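Search the forum Search Advanced search

Kitchen Corner > Storage and Tidying > Wire mug racks: are you a convert?

pastel_pru wrote:
Right, I've gone and done it. After years of stacking cups in a wobbly tower by the kettle I've switched to one of those white wire racks where everything hangs upside down, with a wooden rod across the top, and I'm completely smitten! The whole pastel set lives on it: blue, cream, pink, grey, yellow, mint. I drink far more tea now purely for the pleasure of taking one off and putting it back.

Mine came from Koskela, the little homeware place on the corner in Protthorpe, and I'd been walking past it since May, telling myself I didn't need it. What I'd love to hear is how everyone else lays theirs out. I keep changing my mind about which colours go at the front, and whether to load it from the back row first (my current method, much less knocking of elbows).
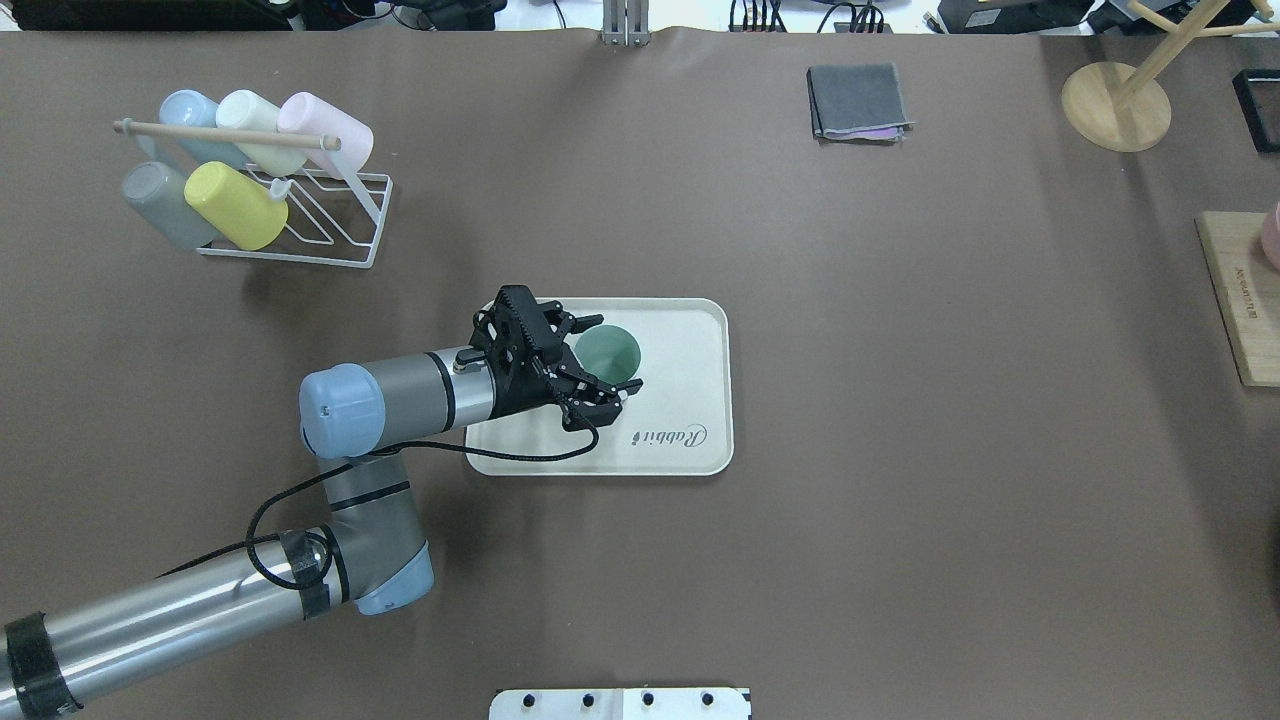 I've also started keeping a cream tray beside the rack so that cups have somewhere to stand while I'm pouring. It saves carrying two at a time and it wipes clean in seconds. If you've got the room on your worktop I'd say try it for a week and see, you can always put the tray back in the cupboard.

dresserdan wrote:
Lovely colours, but I'm going to be the grump. Wire racks take up a daft amount of space for what they hold. I had one in our last kitchen and it ate the whole corner by the bread bin. Hooks under the shelf for me, every time. Mugs off the worktop, job done, and you can get a chopping board underneath.

kettle_on_again wrote:
Hooks are fine until you're short, Dan! I'm five foot nothing and I'd need a stool for every brew. Team rack here. I've got the Ivis one, which is a bit narrower than some, and it sits happily on the windowsill.

On the colours, I go light at the back and stronger at the front. Yellow always at the front. It cheers me up when I come down in the morning.

pastel_pru wrote:
Yellow at the front is where I keep ending up too, so that's settled.

Dan, I do take the point about space. We've got a long table down one side of the kitchen, so I'm spoilt. If I was back in the old flat it would have been hooks or nothing.

One more thing I've been enjoying is leaving a good gap between the different bits and bobs. I used to push everything into a single huddle against the wall, then had to shift the lot to get at anything. Now the drinks things stay together and the bowls and the chopping board sit down at the far end.
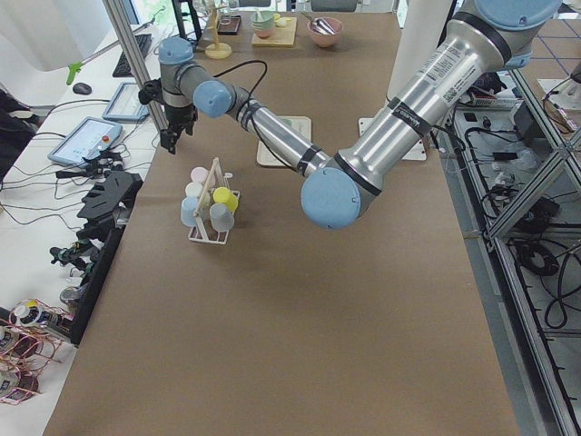 It does mean you have to be strict about post and keys, which will creep into any bare patch you leave them. My rule is that anything that doesn't belong to a drink or a meal goes on the hall shelf by bedtime. I break it most nights, but the mornings after I've kept to it are bliss.

mrs_gingham wrote:
I'm going to disagree with the lot of you and say drawer. Cups in a deep drawer, on a liner, rims down. No dust, no clutter, and the grandchildren can reach. I did have a Jaltmont rack and it was very pretty, but I was forever washing cups that hadn't been used because they'd been sitting out next to the cooker.

kettle_on_again wrote:
Isn't that the point of hanging them upside down though? The dust lands on the bottoms.

mrs_gingham wrote:
Dust, yes. Grease from the frying pan gets everywhere, love. Ask me how I know.

dresserdan wrote:
She's right about the grease. Same goes for my hooks, if I'm fair. I've moved them to the other side of the room from the hob and it's much better.

pastel_pru wrote:
Ooh, good tip. Mine's well away from the cooker so I've been lucky so far. I'll keep an eye on it, and I'll give the wires a going-over with a soapy brush when I do the windows.

Will try light at the back tonight and report in! 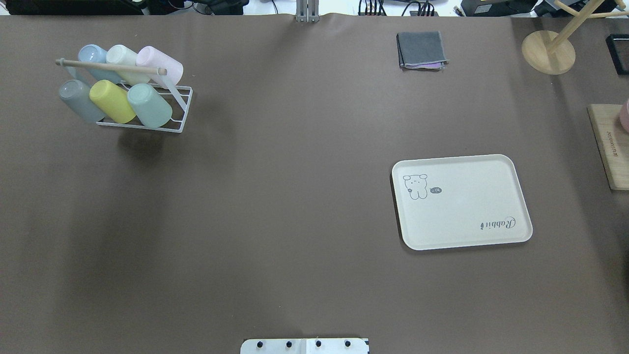 newbie_nell wrote:
Hello all, first post. Do you dry your cups with a tea towel before they go on the rack, or hang them up straight from the washing-up bowl?

kettle_on_again wrote:
I give mine a quick wipe inside and out first. If you hang them dripping you'll want a folded cloth or a tray underneath, or you get a puddle on the worktop. Welcome, Nell!

mrs_gingham wrote:
Welcome! And have a look at drawers before you spend your money.

Last updated: February 6, 2018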